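Drenlow's bedroom trials stall again

Drenlow says its two-armed helper is nearly ready for real homes. Its own fault log from Brudanier, the simulated bedroom, is less cheerful: 14 halts in 40 bed-making runs.

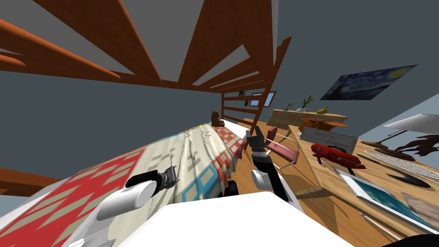 Gripper over the quilt in the Brudanier bedroom.

Snædís Snorradóttir blames a slow force limit. Fine, but she blamed the same thing 3 releases ago.

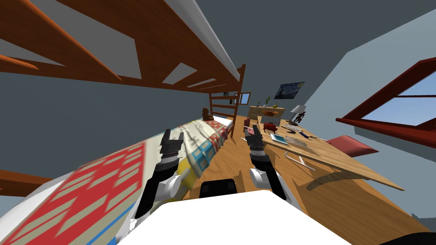 My worry is the stop command, which took 4 seconds to register. With one arm over the bed and the other out toward the desk, that's plenty of time to hit somebody. A fix is promised for September. We'll see.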